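Desk clear-out, Saturday

Quick page. We're going through the long white desk at the Andstead office ahead of the move in May. Cables, paper, cloths, the lot. Riku made the list, Hinata is doing labels, I'm mostly in the way.

Rules so far - anything with a plug stays till Noboru has looked at it. Cloths go in the wash pile, even the ones that look fine. Coloured paper stays flat, no rolling please!! We've got 200 sheets on order from Zwahlen and no drawer for them yet. 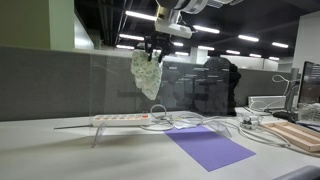
Printed cloth, clear panel on its two feet, power strip and cables still to sort. Light-wood tray stays with the desk.
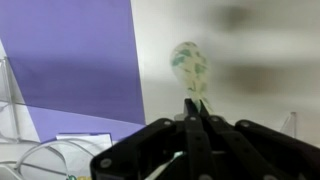
Purple, and more purple. 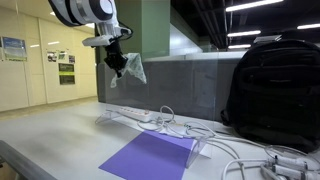 Cloth again, with the cables looping across to the right. Violet sheet at the front.

Still to do
- cables. Coil and tie, 3 ties each, Hinata has the bag of 144
- clear panel needs a wipe both sides, soft cloth only, no spray near the power strip
- find out if Akihiko wants the tray at his end or the window end
- new favourite colour for the labels, the grey ones dont show up on anything

Adel has the van from 30 minutes after lunch so boxes by the door before then. Bring your own marker, the office ones are all dry. More pics when the shelf behind is done, probaly next week.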